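Plemov Rule

The Plemov Rule is a set of working practices for robots that handle soft household objects in furnished rooms. It covers the layout of the room, the choice of objects, the routing of cables and the conduct of the people nearby. It is voluntary and has no legal force. The current text is dated 2 Sep 2019.

Background

The rule began as a shop note by Antonina Bondarchuk and Ostap Nazarenko, who worked on home robots at Dovhaniuk. Their note was written for kitchens. Stepan Mykhailiuk later added a part on bedrooms, where bedding shifts under load and a basket or tray can tip on a mattress. The firm Grisari adopted the combined text in November of the same year, and Gullo followed with small changes of its own.

Main provisions

Objects should be soft and light. The limit is 300 grams for a single item and 400 grams for an empty container. Plush toys are the usual choice for early trials.

Any container placed on a bed must stand on its base before the arm moves. Sheets are pulled over the mattress, but small wrinkles are allowed — a fully flat surface is not required.

Arm speed near the bed is held to 300 millimeters per second. People stay outside the reach of the arm, and one person keeps a hand on the stop control at all times. Cables that cross the floor must have slack and must be checked before each run.

A run is ended if an item falls to the floor, if the container tips, or if the hand closes on the bedding. The operator writes down which of these took place. After 4 ended runs in a session, work stops and the setup is reviewed.

Criticism

Ziad Awad has argued that the weight limits are too low to say much about real laundry or toys. Gerasimos Theodorakopoulos took the other side, holding that the limits are meant for new setups and can be raised once a log exists. The text leaves the matter open — it asks only that any higher limit be written down in advance.
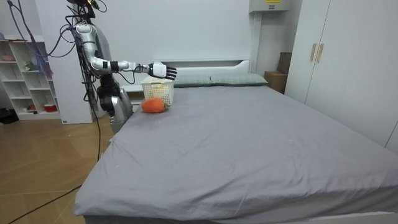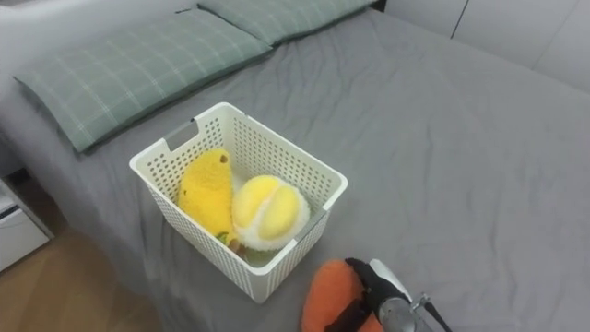 Bedroom handling work with a plastic basket and an orange plush toy on a gray-sheeted bed. In the second picture the toy is held by the gripper.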